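Kitchen and Workroom Planning, Week 4: Worktops and How People Use Them
Handout to go with the Sunday session
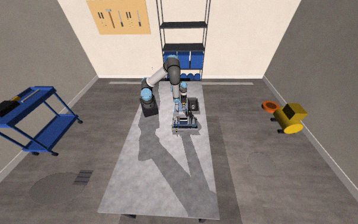
Last week we finished on storage, and I promised we'd get on to the bit everyone argues about, so let's go. I've been fitting out workrooms and kitchens for 19 years and I still change my mind about worktop height every time I meet a new client (you will too, so please don't write any number down in pen).

Height first. Stand up straight, bend your elbows, and measure from the floor to the elbow. Now drop down a bit. For kneading, rolling or anything where you push, you want to be lower. For chopping, a touch higher. For fiddly work like icing or sewing repairs, higher again! One height won't suit all three jobs, so ask what the person does most and go with that.

When I did the Pollero flat, the owner baked bread four mornings a week and hardly chopped a thing. The old top was fine for her husband and gave her a sore neck. We dropped one stretch of it by 12 cm and left the rest alone. It looked odd on the drawing and I had a wobble about it the night before, but she loved it.

Next, depth. A deep top is lovely until you have to wipe the back of it. If there's a wall behind, have the client reach across and touch it, flat-footed, no leaning. If they can't, the back strip will fill up with post and dead batteries. If you can walk all the way round, you can go deeper, but leave proper room for two people to pass. I'd rather lose a drawer than have people shuffling sideways with hot pans.

Colour and finish. Plain white shows every crumb and plain black shows every smear. A speckly mid-tone forgives a lot, but do take a sample home and look at it at breakfast and again at night under the lamps. The Crichton job taught me that one: a grey that was gorgeous in the shop went properly green after dark, and we'd already paid for it.

Asnakech Worku asked last week about joins. Keep them away from the sink and the hob, and never put one right where somebody stands to work. They'll run a thumbnail along it for years, it drives people mad.

For next time: measure one worktop at home, use it for 15 minutes doing a real job, and jot down where you stood and what you had to move first. Bring the Usau floor plan too, page 39 in your pack.

12 shares
2 comments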